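Getting Big Things Clean: Quilts, Comforters and the Laundromat

Posted Jun 5, 2026

My own washer is a small one, and for years I stuffed our queen comforter into it every February and wondered why it came out with dry patches in the middle (dry! after a full wash!). These days I load up the car and drive over to the laundromat in Deltstead with everything too bulky to do at home, and I come back with the whole lot clean, dry and folded in one afternoon. I've picked up a few habits along the way, and several of you have written in with questions, so I'll answer those as I go.

Before you leave the house, shake everything out on the porch and look over the seams. A little hole in a comforter turns into a big one once it's heavy with water, and five minutes with a needle will spare you a drum full of stuffing. Treat the spots at home too, while you have good light and your own sink. I rub in a bit of dish soap with an old toothbrush and let it sit while I strip the other beds.
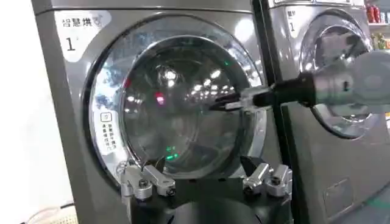
How do I keep the filling in a down comforter from clumping in the dryer?

Use low heat and plenty of time, and toss in 2 clean tennis balls to knock the clumps apart. Take the comforter out every so often, give it a good shake, break up any lumps with your fingers and put it back in the other way around. If it still feels cool and heavy in the corners, it needs another round.

Now, about soap. I used to pour it in with a generous hand, thinking a big blanket must need a big dose, and all I got was stiff fabric and a faint soapy smell that came back every time the weather turned damp. Use less than you think, and pick an extra rinse if the machine offers one. I carry mine in a little jam jar, already measured, so I'm not hauling the whole jug across the parking lot. A roll of quarters and a loaded payment card both live in the glove box, as the place out toward Badow takes only one of them and I can never remember which!

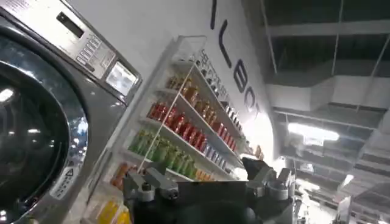 Can I wash a handmade cotton quilt with my sheets?

It's better to wash a quilt by itself, in cold water on a gentle cycle. Sheets twist around it and pull at the stitching, and if any of the fabrics are dark, the color may run onto your nice white pillowcases. Add a color-catcher sheet the first time, and dry it flat if you have the room.

Loading matters more than most people think. Lay a comforter around the drum in a loose ring, so the weight is spread out and the machine doesn't thump during the spin. Leave enough room at the top to fit your whole arm in.
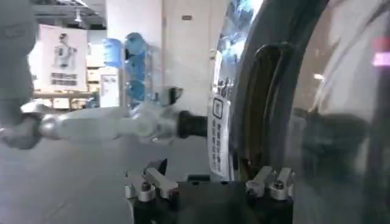
Pillows like company, so wash them 2 at a time, one on each side, and the load will stay nicely balanced. Check the tag first, of course, and keep foam ones out of the washer and dryer altogether. Once everything is home, I leave the bedding draped over chairs overnight before it goes in the closet, even when it feels perfectly dry to the touch, and then it goes into an old cotton pillowcase so it can breathe. Plastic bags trap whatever damp is left, and I learned that with a wool blanket I was very fond of.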